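16th October, evening, at the hotel

Second half of the Gorano visit. Writing it up now before the numbers go.

Left Jullwood early with Tiina Rantala and Siobhán Lynch. Leena Valtonen met us at the door and gave us the figures on the walk in: 504 sessions recorded on the table tasks since June, target 3000 by the end of the project, two grippers per operator for nearly all of them. I asked how many sessions get thrown out. She said she would send the rejection log. I want to see it before I say anything to Sirkka.

The hall is one long room with a mezzanine and a hard shiny floor. Fluorescent tubes overhead the whole way back. I asked whether the tubes give them flicker at the shutter speed they use. Leena said they had it at first and changed the exposure. Tiina wrote down the setting.

The demonstration was plate and tray work. The operator sits at the table with a gripper in each hand and does the task by hand, and the fingers and the markers on the grippers do the rest of the bookkeeping. Marker cube on each gripper. We have been mounting ours flat, and we lose the pose every time the wrist rolls. A cube gives at least one face to the camera in most positions. This alone was worth the train fare. 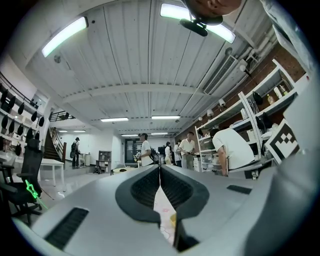
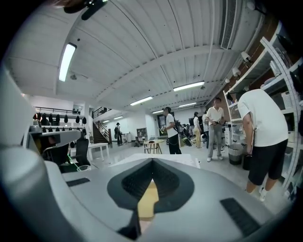
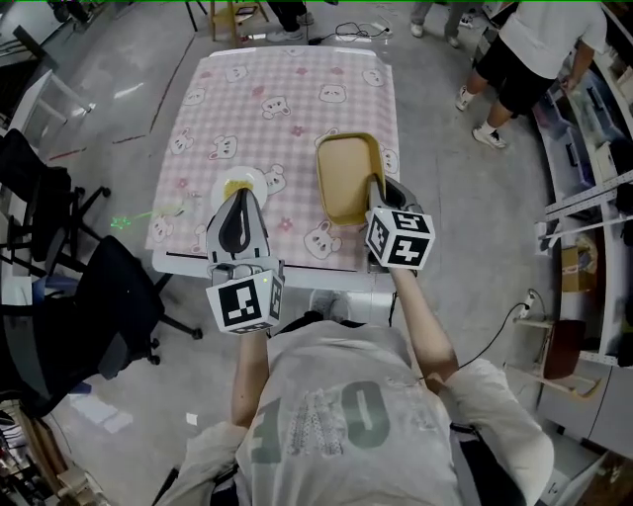 Gorano, table task and the hall. The last one has the tray in the right gripper.

Siobhán asked about the tablecloth. They swap the cloth between batches so the training set does not lock on to one background. Leena keeps a list of cloths by number. Ours is a bare bench in all 2000 clips, and I now think that is a real weakness in the Zoster set. Cheap to fix. Ask Nelli to order cloths, different patterns, nothing glossy.

Trays are harder than they look. A flat rim needs the fingers to close square on it, and the operators are told to pause before lifting. Leena's view is that the pause helps the segmentation later. Mine is that it teaches the policy to pause. We went back and forth on this over coffee and did not settle it. She has a comparison run planned with the pause cut out and will share the result.

I tried a pair of grippers myself afterward. Notes:

Weight is acceptable for ten minutes, then the forearm knows. Left hand worse than right.
Finger travel is smooth. A small dead zone at the start of the squeeze, same as ours.
Pads grip well on a hard rim. I did not get to try cloth or anything soft.
No wrist strap. I would add one.

My first attempt at a tray was poor. I came in too steep and pushed it away from me. Second was fine. Siobhán got it on the first go and mentioned it twice on the way out.

Calibration is the part I understood least. They check it at the start of each shift against a printed board and again after a drop. I asked what counts as a drop. Any contact with the floor, Leena said, from any height. We only recheck when something looks off, so some of our early sessions may be bad. Look at the June batch first.

Lunch was soup at a place on the corner, salty. Tiina thinks we should copy the Gorano table layout outright. I would take the cubes, the cloths and the drop rule and leave the rest until Kuusisto has agreed to the extra floor space. Sirkka will ask what it costs. The cubes can be printed in house. The cloths are nothing. The drop rule costs operator time, and I have no figure for that yet.

To do: rejection log from Leena. Cube drawing, with the face size. Ask if their marker family is the same as ours. Return the visitor badge, which is still in my coat pocket.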